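关于第三分拣厅停用事宜的通告
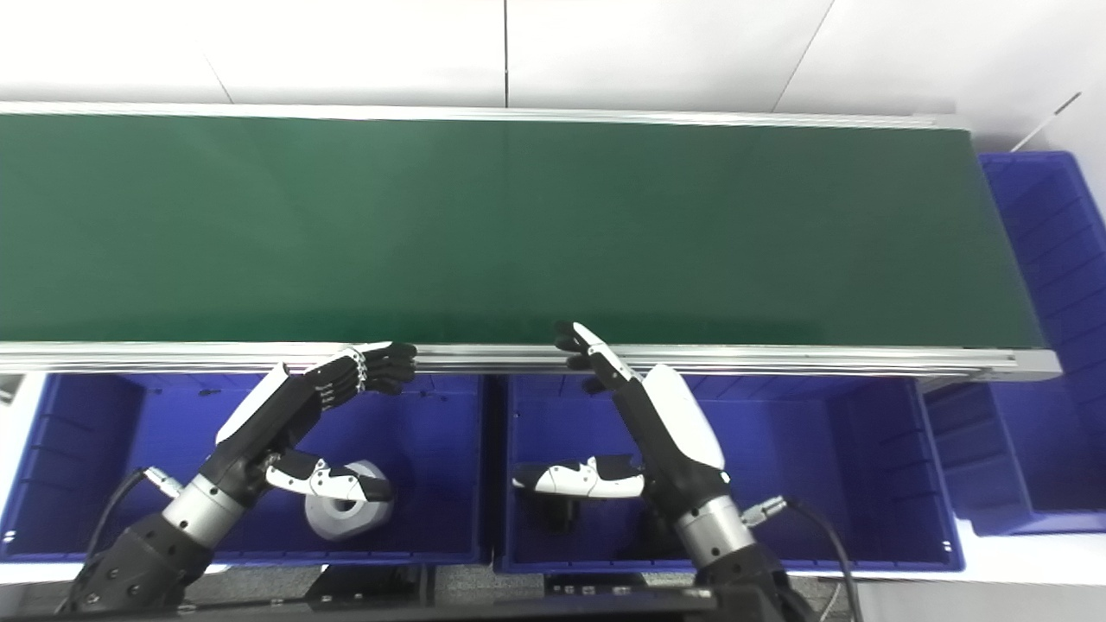 文／廖　原载《布罗林文艺》十二月号　小说

多尔蒙特邮政总署谨此通告各科室及全体在册人员:

经署务会议审定,第三分拣厅自本月底起停止使用。该厅现存无法投递信件,应于停用前全部登记、封存,移交瓦尔蒂克档案库。登记工作由夜班承担,每日晚七时开始,至次日凌晨三时结束。夜班人员不得拆阅信件,不得依据信封字迹推测寄信人身份,不得在登记簿备注栏内填写与投递无关的内容。

现将登记过程中发生的有关情况通报如下。

一、本次应登记信件600封。首夜登记完毕后复核,数目无误。次夜复核,多出一封。该信邮票齐全,邮戳清晰,收信地址为多尔蒙特河下街19号。经查,河下街于水库蓄水时全部淹没,门牌已予注销。

二、夜班依照规程,将该信列入无法投递类。第三夜,同一地址又见一封。至登记期满,寄往该地址的信件共计20封,笔迹一致,纸张一致。门卫室出入簿上没有任何外来人员的记载。

三、夜班某职员在备注栏内写有“水不深,可以送到”字样,违反本通告前述规定。经谈话,该职员承认字迹为其本人所写,但拒绝说明理由,仅称幼时居住在河下街,家中信箱漆成绿色,钥匙从未上缴。总署已责令其书写检查。检查全文一页,前半页符合格式,后半页抄录了河下街由东至西各户的姓氏。经与旧户籍册核对,没有遗漏。

四、移交当日清点,前述信件不在封存箱内。同日清晨,水库管理所来函,询问总署是否恢复了水上投递业务,并称有一艘小船于天亮前离岸,船上悬挂邮政旗帜,行至湖心停留片刻,随后返回。总署答复:本署未设此项业务,亦无船只。

五、该职员当日照常签到,鞋袜尽湿。考勤无缺,故不作旷工处理。

以上情况,各科室知悉即可,不必讨论。

另,总务科今晨收到寄自河下街19号的回信一封,邮资不足。依照规程,应由收件人补缴。收件人一栏所写为第三分拣厅夜班。欠资款项应列入何种科目,请会计科于三日内答复。

多尔蒙特邮政总署　总务科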